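Udus Boxing Club: report on the equipment grant, to the end of August

The grant has paid for 11 pairs of gloves, 2 heavy bags and a set of wall brackets. Grakar delivered the gloves and bags together. The brackets came late – Norkulik sent the wrong size first – and were fitted in August. 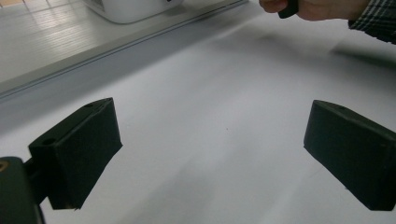

At the work surface, August.

Of the 1,000 pounds awarded, 200 is unspent. We would like to put it towards headguards for the juniors and ask for your agreement to this. 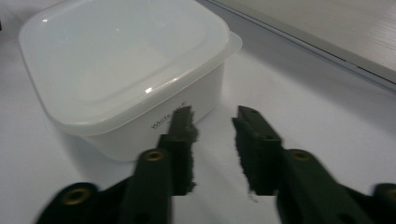
Report by H. Gebretsadik, club secretary

Junior sessions now start at 5.30pm so that the seniors can have the bags from seven. Two of the older pairs of gloves have split at the thumb and are no longer used for sparring. Receipts are attached, apart from the one for the brackets, which will follow.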